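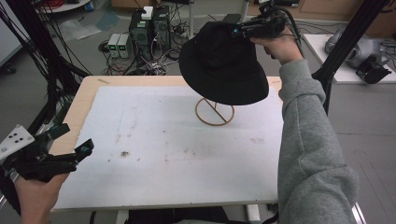

Section 4. Submitting Written Comment Through the Vustotbridge Public Hearing Portal

Use this section to file a written comment on an ordinance, rezoning request or budget item scheduled for a hearing before the Vustotbridge City Council. Residents who wish to speak in person should refer to Section 5.

4.1 Before You Start

You will need:
An active portal account (see Section 2)
The agenda item number, as printed on the posted agenda
Your street address, including the unit number if you have one

Note: The portal accepts comments only on items that have been posted for hearing. Items still under staff review are listed in gray and cannot be selected.

4.2 Filing a Comment

1. Sign in and select Hearings from the menu on the left.
2. Choose the council session. Sessions are listed by date, with the next session at the top.
3. Select the agenda item. Confirm that the title matches the item you intend to address. Rezoning requests in the Flolleck and Jiang districts are often heard together under separate item numbers.
4. Under Position, choose Support, Oppose or Neutral.
5. Type or paste your comment into the text box. Formatting such as bold type and bullets is removed when the comment is saved.
6. Enter a subject line of no more than 80 characters, including spaces.
7. Check the box stating that you understand the comment will become a public record.
8. Select Review, read the comment through, and select Submit.

A receipt number appears on the screen and is sent to the e-mail address on your account. Keep this number. The City Clerk's office will ask for it if you call about your comment.

Caution: Do not close the browser window before the receipt number appears. A comment without a receipt number has not been filed.

4.3 Attaching Documents

You may attach up to 2 files to each comment. Letters, petitions, survey maps and photographs are accepted.

1. On the Review page, select Add File.
2. Choose the file from your computer or phone.
3. Enter a short title for the file.
4. Wait for the word Ready to appear beside the title, then select Submit.

Caution: Remove telephone numbers, signatures and account numbers that you do not wish to make public. The Clerk's office does not edit attachments.

4.4 Changing or Withdrawing a Comment

Comments may be changed until noon on the day before the hearing. Open My Comments, select the receipt number, and choose Edit or Withdraw. An edited comment keeps its original receipt number.

After the deadline, a comment can be withdrawn only by written request to the City Clerk. A withdrawn comment is not read into the minutes, but it remains subject to public records requests.

4.5 Messages You May See

Message 70: The item has been removed from the agenda. Check the revised agenda for a new hearing date.

Message 78: The address entered is outside the city limits. Property owners in the Trorkmont annexation area should select Annexation Area from the address menu and enter the parcel number.

Note: Paper comment forms are available at the Clerk's counter during business hours. The deadline in 4.4 also applies to changes to paper comments.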